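Section 22. Setting Up a Checkpoint Lane Terminal

Applies to Flusel border lane software on Zanport terminals. Read Section 21 before you start. The shift supervisor's key card is needed for steps 3 and 6.

1. Close the lane to traffic and set the lane sign to CLOSED.

2. Connect the document reader to port A and the plate camera to port B. Wait for both lights to turn green.

3. Insert the supervisor card and open Lane Setup.

4. Enter the four-digit post code. The code for the Nistor crossing is 3715; the code for Brivow is 1755.

5. Choose the direction of travel. A lane set to BOTH will not accept bus manifests.

6. Press Sync and leave the card in place until the watch list count stops changing.

CAUTION: Do not remove the card during Sync. The terminal will lock and must be reset by the regional office.

7. Scan the test passport. The screen should show TEST — NO RECORD. If it shows any other message, repeat step 6.

Note: The terminal stores 100 crossings while offline. After that it refuses new entries until the link is restored.

Note: Post codes are changed each December. Old codes stop working at midnight, local time.

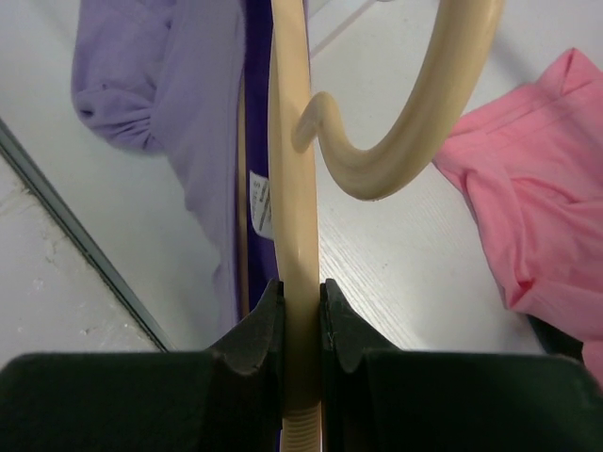
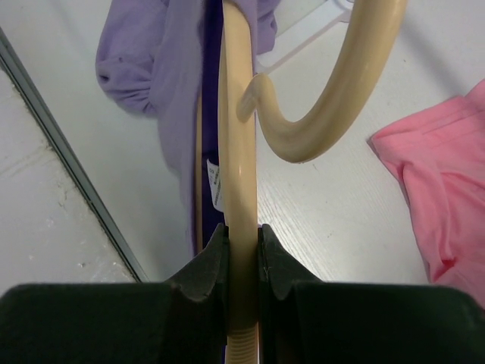
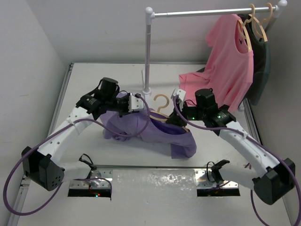

Baggage inspection records are opened from the same menu, under Secondary. Select the crossing, press Add Item, and enter one line for each article taken out of the bag. Use plain names that another officer can match to the article. A beige plastic clothes hanger like the one in the first picture is entered as HANGER, PLASTIC, with the color in the second field. Do not enter brand names unless the article is being held. Press Close Record before the bag is returned. An open record blocks the traveler's exit stamp — the lane officer sees only the word HOLD and cannot clear it from the booth.

Section revised Sunday, June 24, 2018. Approved: Lionel Rudd.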